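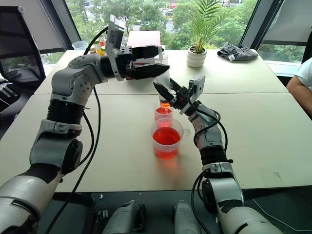
Sarkoreck Automation Group – Equipment and Budget

The two-arm bench stays on the pouring work until the end of September, mostly with coloured liquid and clear plastic cups. After that we need to decide what to buy.

Naomi Makori has asked for 2 spare pairs of gripper fingers and a set of longer cables. The quote from Polance is £284 for the fingers and £1816 for the cables and fitting. We have £3000 left this year. Damian Makowska would like the rest kept back for a drip tray and new measuring cups, and for any repairs to the wrist mounts.

A second bench is not in this budget. Send other requests to Lenuța Pascu before the order goes in.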